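Stomidness: Celebrity Social Media Comment Set

Data card and usage notes
Maintainers: Ximeng Ye, Karine Desjardins
Last revised: 15th January

Stomidness is a text collection for studying how entertainment news sites report on comments that public figures leave under each other's posts. Each record pairs a short news item with the comment it quotes and a set of hand-assigned labels.
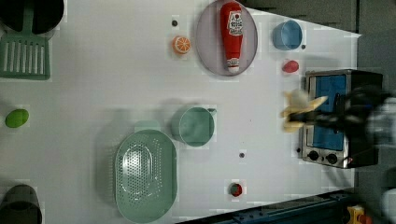
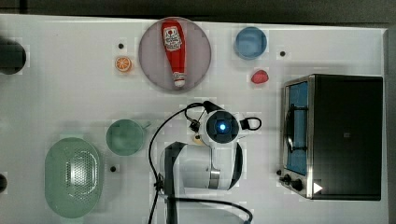
Contents

The set holds 200 news items. Of these, 180 quote at least one comment word for word. The rest only paraphrase what was said and are kept in a separate file, paraphrase.tsv, so that quote-matching scripts do not fail on them.

All items were published in English by the entertainment desk of Truvville. Gallery pages, horoscopes and video-only pages were left out at collection time. Items that Truvville later corrected are included in the corrected form only.

File layout

items.tsv: one row per news item with a quoted comment
paraphrase.tsv: same columns, quote field empty
labels.tsv: one row per label, keyed on item_id
people.tsv: role codes for the poster and the commenter
CHANGES.txt: release history

Files are UTF-8, tab-separated, with a header row. Line breaks inside article text are stored as a literal backslash followed by n. Quotation marks are kept as published, including pairs where the opening and closing marks do not match. Do not normalize them before running the quote matcher; offsets are computed on the raw text.

Fields in items.tsv

item_id: string, stable across releases
headline: string
body: full article text
quote: the comment as printed in the article
quote_start, quote_end: character offsets into body, end exclusive
post_type: workout, travel, family, release, throwback, other
poster_role: actor, singer, athlete, host, other
commenter_role: same values as poster_role
relation: spouse, sibling, co-star, friend, none stated

The relation field records what the article says and nothing else. If a reader would know that two people are married but the article does not mention it, the value is "none stated".

Labels

Each item was labeled by 2 annotators working apart. Tone takes one of five values: praise, teasing, support, promotion, unclear. Where the annotators disagreed, both labels are kept in labels.tsv and the resolved column is blank. We do not supply a tie-break. Most of the disagreement is between praise and teasing, above all on workout posts, where a comment made up only of flame or flexed-arm emoji can be read either way. Emoji-only comments are flagged with emoji_only = 1.

Promotion is used when the comment names a film, single, tour or product that either person is attached to. Earlier releases used it only when the article itself pointed out the link. Labels from the two schemes should not be mixed.

Preparation

Page text was extracted with Hinusard, our in-house boilerplate remover. Default settings drop embedded post captions, which this set needs, so run it with keep_embeds on. Related-story links and newsletter prompts were removed by rule. A few survive at the end of long articles, usually starting with "Also read".

Names of public figures are replaced by codes in the released files (P001 and so on). The same code always points to the same person. Nicknames inside quotes are replaced as well, with the suffix _N.

Known problems

- Offsets for items containing combined emoji may be wrong in tools that count UTF-16 units. Count code points.
- post_type is a single value. A post showing a family trip is coded by its headline.
- Singers who also act are coded by the role the article gives them, so one person code can carry different roles.
- Repeat coverage of one post is not merged. Use the post_key column in people.tsv to group it.

Suggested use

Quote detection, tone classification and small studies of headline wording. The set is too small to train a model from scratch. It should not be used to make claims about how the people coded here feel about each other, nor to rebuild their identities.

There is no official split. Results on the October release used folds grouped by person code, listed in folds_song.txt, after the Song baseline script that reads them. Report which release you used.

Changes

Release 2: promotion relabeled, emoji_only added, offsets recomputed.
Release 1: first version, October.

Corrections go to either maintainer with the item_id in the subject line. Please send one message per item.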